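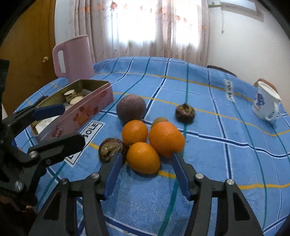
So my project was about hashtags, and I picked it because I figured it would be easy. It was not easy! I wanted to know what happens to people after they post something personal under a hashtag, once everybody else has moved on to the next thing.

My case was a tag that went around Fakidbridge in December, where women posted about being talked over at work. I collected 658 public posts (Pendo Mabula helped me clean up the spreadsheet and I owe her a lot of coffee). Then I sent a short survey to 300 of the people who wrote them, and 36 answered — not a great number, and my advisor, Edeltraud Ammann, wrote "be careful here" in the margin more than once. I've tried to be.

What surprised me was who people heard from. I expected a lot of stuff about trolls, and there was some. But the survey answers kept coming back to friends and relatives, mostly the ones who had clearly read the post and said nothing. One woman wrote that her brother liked a photo of her lunch the same day. I read that one over and over.

I also did one long interview, with Danuta Brzozowska, who used to moderate a local group on Atside. Her post got more than 2,000 shares and she took it down in a week. She said she'd still write it, but she'd tell her mom first.

If I did this over, I'd start the interviews earlier and ask men who shared the tag too, which I left out completely. My coding categories are in the appendix. Categories four and five overlap, and Jin-sol Lim and I never did agree on where the silent relatives go, so I put them in both.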